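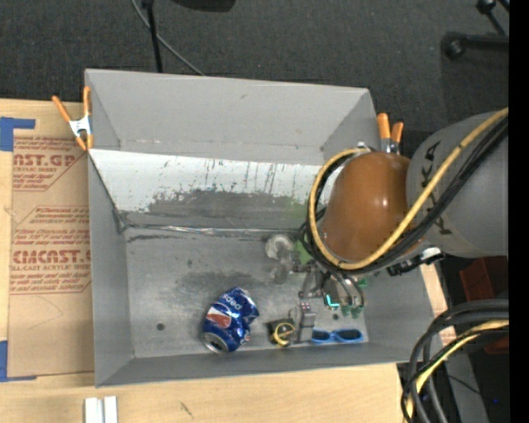 A dented Pepsi can at the bottom of a gray bin.

How to Set Up a Can and Bottle Corner at Home (and Keep It Going Past March)

Posted 2 January 2023

Happy New Year, everybody! If your house is anything like mine, the holidays have left you with a mountain of empties, and this is the week when you look at the mountain and promise yourself you'll do better. I make that promise every January. For years it lasted until the first busy weekend, and then the bags would start piling up by the back door again, and somebody would trip over them with an armful of groceries. The setup I'm going to walk you through is the one that finally stuck. It cost me very little, it fits in a corner of the laundry room, and it doesn't ask much of anybody who lives with me (which is why they go along with it).

Before you buy anything

Find out what your town takes and how it wants it. I know, I know, that's the boring part, but please do it first. Some places want everything mixed together in one cart, some want metal separate from plastic, and if you live where there's a deposit on cans you may want to keep those apart so you can bring them back. Your hauler's website will usually have a page on it, and mine also mails a little card once a year that I tape inside the cabinet door.

While you're looking, check whether they have anything to say about crushing. This trips up a lot of people! In plenty of places with deposit machines, the machine has to read the bar code on the side of the can and will spit a flattened one right back at you. So if you're a stomper, as my whole family is, save your stomping for the cans that go in the curbside cart, and only if your hauler is fine with it. Ours would rather have them whole, so these days we mostly leave them alone.

What you'll need

Two or three open-topped bins or tubs
A shelf or a sturdy bench to put them on or under
Masking tape and a marker
An old dish towel
A small bucket for rinsing, if your sink is far away

Don't feel you have to get matching containers. I bought a set of pretty ones from the Brevum line when I started, with lids that swing, and I can tell you that a lid is the enemy. People will set an empty on top of a lid and walk away feeling they've done their part. Mine ended up holding wrapping paper. What I use now are plain tubs with wide mouths, one of them from Skukix and the others from yard sales, scuffed and scratched and perfectly good. If one has a split seam, a strip of strong tape along the inside will buy you another year or so, though I wouldn't count on it to hold liquid.

Step 1: Pick the spot

Choose a place people already walk past on the way from the kitchen to the outside. I tried the garage first and it was a flop, because in February no one in their right mind goes out to the garage for one can. The laundry room is eleven steps from the fridge and that seems to be close enough. Keep the bins off carpet if you possibly can. Even well-rinsed cans have a last sticky drop in them somewhere, and you'd much rather wipe that off a hard floor.

Step 2: Label the bins

Write in big letters on masking tape, and put the tape on the front and not the rim. I use CANS, PLASTIC and TAKE BACK. If you have little ones, a drawing works beautifully, and they'll be very proud of it.

Step 3: Set up a rinse habit

A quick swish of water is plenty. You don't need soap and you don't need to scrub. Swish, tip upside down on the dish towel, and carry the dry ones over whenever you next head that way. We let them collect by the sink through the day and whoever does the supper dishes takes the lot.

Step 4: Choose an emptying day

Ours is the night before pickup. Tie it to something you already do, like taking out the kitchen trash, and you'll hardly notice it. If you're saving for the deposit, let that bin fill all the way before you drive anywhere. I kept a tally last year (I'm like that) and we brought back 1451 cans and bottles. The best single trip was 285, after my sister's anniversary party, and the back seat smelled like root beer for a week.

Step 5: Wash the bins

Once a month, take them outside or put them in the tub with hot water and a squirt of dish soap. For stubborn dried-on spots, lay a wet rag over the place for 20 minutes and it will usually lift. Dry them well before they go back.

A few questions I get

What about ants? Rinse, rinse, rinse, and wipe under the bins when you empty them. If they still come, move everything for a few days and wash the floor with vinegar and water.

Can I leave the tabs on? Yes, leave them on unless you're collecting them for something.

What if I only have an apartment kitchen? One bin under the sink will do nicely, and you can sort it when you carry it down.

Next week I'll be on to the paper pile, so start gathering up your catalogs!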